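The Bin Nobody Sees

How the smallest container in the house came to run it

My grandmother kept her rubbish in newspaper. Each evening she folded the day's peelings into a parcel so neat that a passing stranger might have been pleased to receive it, and carried it down the back steps. There was one dustbin, it was made of metal, and it lived outside with the weather. Asking where the other bins were would have been like asking to see her other front door.

I have one in every room except the hall, and I've been thinking about the hall.

The wastepaper basket was once a piece of office equipment, with a job in its name. Paper went in it, mostly paper that somebody important had frowned at. It had no lid and often no proper sides, being made of wicker or wire, and that was fine, as a rejected letter doesn't drip. Then it came home from the office, as so much else has, and people began to put apple cores in it.

Ásdís Steinarsdóttir has been buying and selling household goods long enough to have opinions on this. Her shop, Skunon, sits between a bakery and a place that mends prams, and along its back wall is a shelf of waste baskets that most customers walk past on their way to the lamps. The oldest she can put a year to is from 1957, green enamelled wire, with a slight lean.

"People pick it up and ask me what it's for," she says. "I tell them. Then they buy it and put magazines in it."

The trouble with an open-sided bin is plain to anyone who has tipped tea into one. The answer was the liner, and the liner changed everything, including the look of the thing. You could buy a basket with a handsome weave and then dress it in a bag that hung over the top like a shirt tail. There are two schools of thought on the overhang. One holds that it should be rolled down tight and tucked out of sight. The other holds that life is short.

Herman Majimbun belongs to the first school. He lets out rooms above a hardware shop and changes the bags himself, with a small knot at the back to take up the slack. He learned it in a hotel in his twenties, under a head housekeeper he still talks about in a lowered voice. A guest, he was told, forgives a small room and a thin towel, but a bag that has slid down inside the bin makes them feel they've been let into the wrong life.

I tried the knot at home. It took me 7 goes, and my daughter asked if I was all right.

Size is the next quarrel. The makers would like us to have large bins with pedals and soft-closing lids, and some of these now cost as much as a weekend away. Pekero sells one in a colour called Oat. Mirnitz has a model with separate compartments, so that you can stand before it holding a yoghurt pot and feel judged from several directions. I spent a wet afternoon in September in a showroom, stepping on pedals. They were lovely, and I went home to a plastic basket that cost less than the bus fare.

Qistina Ismail thinks I chose well. She plans storage for people in very small flats, and her first advice to clients is to buy a bin that seems too little. A big one, she says, lets you put off a decision for a week, by which time the decision has a smell. A small one has to go out every couple of days. It weighs next to nothing, so you will do it on your way to something else.

"And the kitchen one shouldn't be doing the bathroom's job," she adds. I hadn't said mine was. I suppose I had the look.

Her business partner, Yichen Han, disagrees with nearly all of this, and keeps a single enormous bin in the middle of his flat, where he says he can keep an eye on it. They've worked together for over a decade.

What neither of them could tell me is why a bin with nearly nothing in it is so hard to empty. A full one makes its own case. But one tissue, or the label from a new shirt, sits there asking whether it's really worth a whole bag. In my house we leave it. In Herman's rooms it goes every morning, bag and all, though he admits that on quiet days he has been known to lift out the lone item and let the bag stay – a practice his old housekeeper would have called by another name.

Ásdís sold the green one while I was writing this. The buyer wanted it for umbrellas.
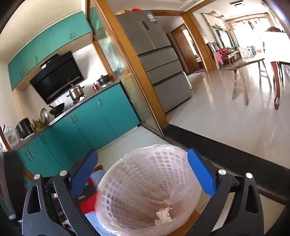
How often should a small lined waste basket be washed?

Once a month is enough for dry rubbish, using warm water and washing-up liquid. Do it sooner if a bag has leaked, and let the basket dry fully before you put in a new liner.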